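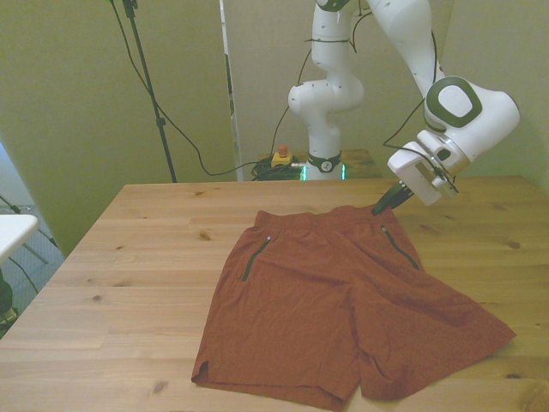 Norport > Who we are > About us

About Norport

Norport reads clothing labels for a living. We publish a monthly newsletter on what garment makers promise and how much of it survives a normal household. Readers pay for it. We take no advertising, and we send samples back if a brand mails them to us hoping for a kind word.

The company was started by Dayana Serrano and Abdelkrim Ragab, who had both spent years writing hang tags for other people. Dayana once had to approve the phrase "breathes like a second skin" for a raincoat. She asked the supplier what had been measured and got back a mood board. Abdelkrim has similar stories, most of them about the word "natural."

Our first issue went to 64 subscribers, a good share of them relatives. It looked at 26 pairs of shorts sold as shrink-proof, bought at full price in ordinary stores. We still get letters about that one, including two from lawyers.

How we work

We buy everything ourselves. We wash at 60 degrees when the label allows it and at whatever the label says when it doesn't. Everything is measured flat before the first wash and again after the last, by two people who don't see each other's numbers. Arif Manurung runs the wash room and Meriem Kamel keeps the records. If their figures disagree, the garment gets measured a third time and we print all three.
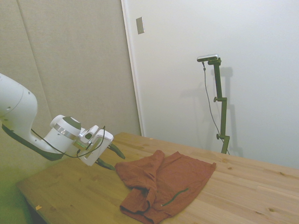 The light wood table at our Zevville workspace.

We are wary of our own results too. A few garments from one store can't tell you what a whole factory does, and a home washer in Zevville has different water from one in Urkmont. Anouk Cuypers edits the newsletter and cuts any sentence that claims more than the numbers do – she has cut plenty from this page.

What we don't do

We don't give awards, seals or stars. We have been asked to license a "Norport Approved" badge several times and can't see what it would tell a shopper. We don't rank brands by how green they say they are, either. Most of those claims can't be checked from the outside, and we would sooner leave the column blank.

Corrections go at the front of the next issue. If you think we got something wrong, write and tell us which garment and which wash.

Contact | © Norport | Back to top
Shares: 463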